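The bread goes out at 6. By then the hall in Hesside already smells of it, and the line is down the steps and past the bus shelter. Parish supper, they call it, though plenty of those eating have never set foot in the church next door.

Clorkska runs on a simple rule. Pay what you can, put it in the tin, nobody looks. Three parishes share the cost, Nosten being the latest to join, and what is left over at the end of the month goes to whoever needs it most. 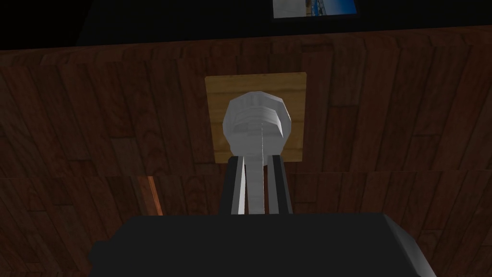
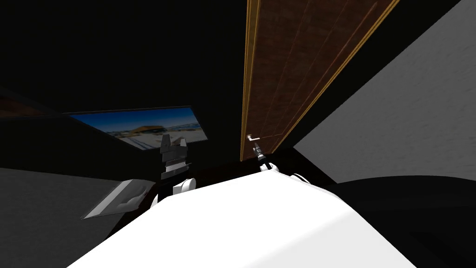
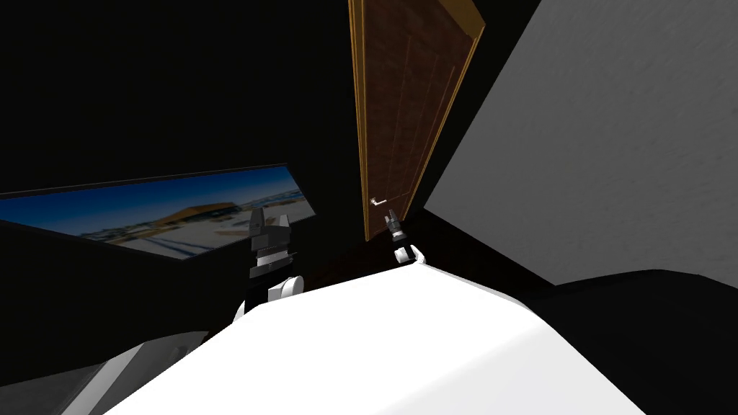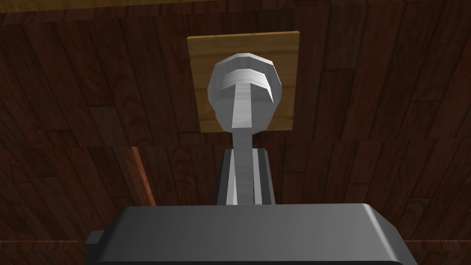
Robot grippers in computer-rendered views.

It began with a sermon. Not a very good one, by most accounts, on the loaves and fishes. Someone stood up during the notices and asked what the parish was planning to do about it. Awkward silence. Then a pot of soup, the next week, and 53 people to eat it.

That was in June. By winter they were serving 251 in a month and had run out of bowls twice.

Is it charity? Ask at the serving hatch and you get a frown. Charity is something you hand down, a woman with a ladle told me, and we all sit at the same tables. She would not give her name. Went back to her onions.

The theology is there if you look for it. A short grace, optional. A verse chalked up by the door, changed when somebody remembers. The older members talk about communion quite naturally, the way other people talk about football. The younger ones tend to say sharing and leave it at that. Nobody seems to mind the differnce.

Money is harder. The boiler in the Morris Street hall needs replacing and the tin will not cover it. There was talk of charging a fixed price, 3 dollars a plate, and it was voted down after a long evening. Some are still sore. A few left over it, and one of them has since come back to wash up.

Nosten wants its own supper by spring. Same rule, same tin, smaller kitchen. They have the tables allready and are looking for chairs.

I stayed until the floor was mopped. Bean stew, good bread, too much salt. Put something in the tin on my way out.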